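Home | Kitchen | Drinks & Coasters | Care Guides | Contact

Fasness Felt Coaster, Set of 6

2024-01-27, by Marlene Vasconcelos

Print this page | E-mail to a friend

We have sold the Fasness coaster since our very first November, and it is still the one I take home myself. It's pressed wool felt, 400 grams to the set, thick enough that a hot mug won't leave a pale ring on your good table – and soft enough that you can put your cup down while the baby sleeps.
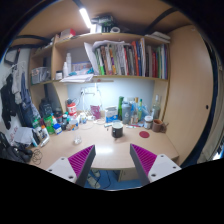 The felt comes to us from Zwane in big rolls, and Busisiwe Swanepoel cuts every piece by hand in our back workshop. You may find a slight wobble along one side, and I'm rather fond of that. New coasters shed a little fluff for the first week or so. Just brush it off with your palm and it will settle down.

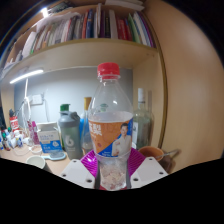
Washing is simple, so please don't be nervous about it! Use cool water and a drop of mild soap, press (never wring) and dry flat on a towel. Cold drinks need coasters too, and a tall plastic bottle with a red screw cap and an orange-and-white label can sweat as much as any glass on a warm afternoon. Felt drinks all that up, but do let it dry out overnight before stacking the set away.

Colors are oat, moss and brick. Brick is low until Elmarie Ntuli finishes the next dye batch – write to her if you'd like a set held.

Back to top | Shipping | Returns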